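**Point d'avancement – migration de la messagerie et journalisation**
11 décembre 2023
Rédaction : Nabila Abdelaziz
Destinataire : Latifa Benmoussa, direction de Patonholm

Sur les 1622 boîtes prévues, toutes sauf 22 sont passées sur le serveur Varkholm. Les boîtes restantes sont des adresses partagées dont le responsable n'a pas encore été désigné par les services. Le double facteur est actif sur tous les comptes migrés.

La durée de conservation des journaux de connexion est désormais de 14 jours. Les adresses IP sont tronquées avant archivage, sauf sur la passerelle d'Iltthorpe, où l'ancien réglage est toujours en place. Le correctif dépend de Wojcik, relancé deux fois.
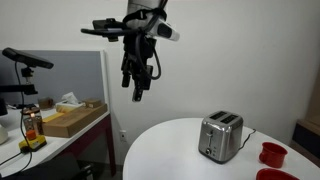
La procédure de réponse aux réquisitions judiciaires est rédigée. Elle précise qui reçoit la demande, qui la valide et quelles données peuvent être transmises. Il manque l'avis du service juridique sur l'information des personnes concernées – sans lui, le texte ne peut pas être diffusé.

Budget : 2000 euros restent disponibles sur la ligne formation. Je propose de les reporter sur la session de janvier destinée aux administrateurs.

À décider de votre côté :

- désignation des responsables des adresses partagées ;
- report de la ligne formation ;
- courrier officiel à Wojcik.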